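Kindik Two-Arm Bench: Planning and Purchase Guide
Section 2. Before You Sign Anything

Read this section before the quote arrives. Reading it afterwards is also permitted, but it costs more.

2.1 Draw up the job list

1. Write down the jobs you want done, in the words you'd use with a new starter. "Pack the bag" is a wish. "Hold the zipper pull, draw it round the corner, put the box in" is something we can price.
2. Mark every job that involves cloth, straps or zippers. These take the most programming hours and wear out the most finger pads.
3. Send the list to Lerato Fourie at Etport, who will return it with half the items crossed out. Keep both copies.
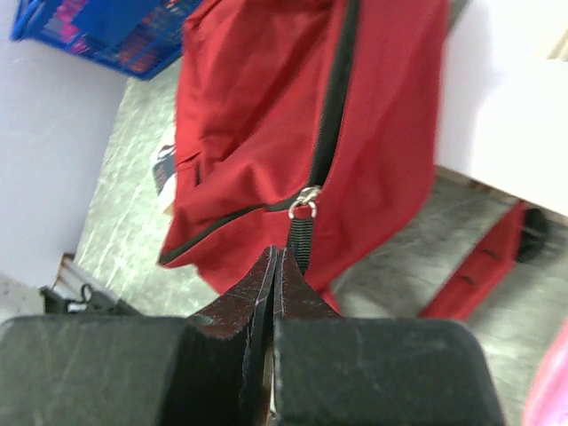
Soft goods never sit the same way twice, so budget for practice time as well as hardware. Our standard allowance is 75 hours per soft-goods job. Customers who halve this figure generally buy the other half in February, at the February rate.

Note: Finger pads are a consumable. Order 16 with the bench. They are not covered by warranty, however sincerely you ask.

2.2 Cost the whole bench

4. Price the arms, then price everything the arms are bolted to. Mounting beam, rails, floor panel and walls are quoted on a separate sheet, which has a habit of staying in the envelope.
5. Add $1,964 for the Kassab cable kit. Two arms need two cable runs, each with enough slack at the elbow and wrist for full travel.
6. Allow for props. You will need real bags and real groceries, and someone in accounts will query the shampoo.

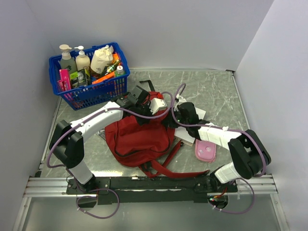 Figure 2. Two-arm bench with backpack and stocked basket. Cables tied along both arms.

CAUTION: Do not shorten the cables to make the bench look tidy for visitors. Replacement runs are charged at list price.

2.3 Approval

7. Have one person sign for the lot. At Jurnumano this was Sharada Sundaram, who refused to approve the arms until the spare pads were on the same order. We recommend finding a Sharada.
8. Book delivery for before 2 p.m. and measure your doorway first. Measure the lift too.

Go to Section 3 for power and floor loading.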